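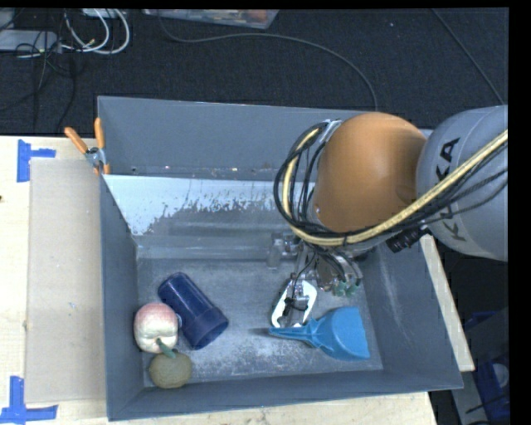

Storage Bins: Choosing, Cleaning and Keeping Them Usable

Rigid plastic bins last for decades if they are kept out of direct sun and are not overloaded. Most failures start at the rim or at a bottom corner, and most of those come from lifting a full bin by one side.

Picking a size

Measure the shelf before buying, then subtract an inch from the width and two inches from the height. The height allowance lets a hand reach in without pulling the bin all the way out. Outside dimensions on the label often leave out the rim, so carry a tape measure to the store.

For tools and hardware, stay with shallow bins. A deep bin of hand tools becomes a single heavy layer with the useful items at the bottom. Deep bins suit light, bulky goods: drop cloths, extension cords, pipe insulation, packing material.

Weight

Set a limit of 30 pounds for any bin stored above shoulder height and 50 pounds for anything at floor level. Write the limit on a strip of masking tape on the short end. A bathroom scale is accurate enough. Weigh yourself holding the bin, then without it.

Cleaning

1. Empty the bin and knock out loose grit. Grit left in place will scratch the floor of the bin and hold grease afterward.
2. Wash with warm water and a teaspoon of dish soap per quart. Use a soft brush along the inside corners.
3. For oil, wipe with a dry rag first. Water on top of oil only spreads it.
4. For label residue, rub in cooking oil, wait ten minutes, scrape with a plastic card, then wash again.
5. Rinse and stand the bin upside down on two sticks so air can get under the rim.

Do not use acetone or lacquer thinner. Some plastics will haze or soften within seconds. Mineral spirits are safer on polyethylene, but test a spot on the underside.

Stuck stacks

Nested bins lock together when air cannot get between them. Lay the stack on its side, press the long walls of the outer bin, and work a thin wooden shim in at one corner. To prevent it, drop a short length of rope into each bin before nesting.

Cracks

Drill a 1/8-inch hole at the end of the crack to stop it from spreading. Back the area with a patch of aluminum flashing and fasten it with pop rivets and washers. Glue alone rarely holds on polyethylene or polypropylene. A patched bin should carry light goods only — no liquids, no hardware.

Labels

Label the short end and one long side, never the lid, as lids get swapped. Paint marker holds up longer than permanent marker on textured plastic. Suha Hourani wrote in to recommend numbering the bins and keeping a contents list taped inside the shop door. It works well above a dozen bins; below that, plain words are faster.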